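4. Instalação do jogo e primeira partida

O Padov é um jogo de exploração em primeira pessoa para um jogador. Este capítulo explica como instalá-lo no PC e preparar a primeira gravação.

1. Feche os outros programas e abra o instalador.
2. Escolha a pasta de destino. São necessários 52 GB livres.
3. Selecione o idioma das legendas. As vozes existem apenas em inglês.
4. Clique em Instalar e aguarde a mensagem final.

Nota: se aparecer o erro 131, apague a pasta temporária e repita o passo 1.

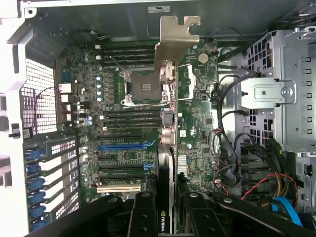 Placa-mãe com o soquete do processador vazio.

Na primeira execução, o jogo abre o menu de calibração.

1. Ajuste o brilho até o símbolo da esquerda quase desaparecer. As galerias de Netthorpe são muito escuras — um valor baixo demais esconde as escadas.
2. Defina o volume do ambiente acima do volume da música. Vários enigmas dependem do som.
3. Escolha a dificuldade. No modo Nkosi não há gravação automática.
4. Crie o perfil e confirme com Enter.

Cuidado: apagar um perfil elimina também as gravações guardadas na nuvem. A operação não pode ser desfeita.

Cada perfil aceita até 200 gravações manuais. Para transferir um perfil da demonstração, copie a pasta Carkinton para o diretório do jogo antes de abrir o menu. As conquistas da demonstração não são transferidas.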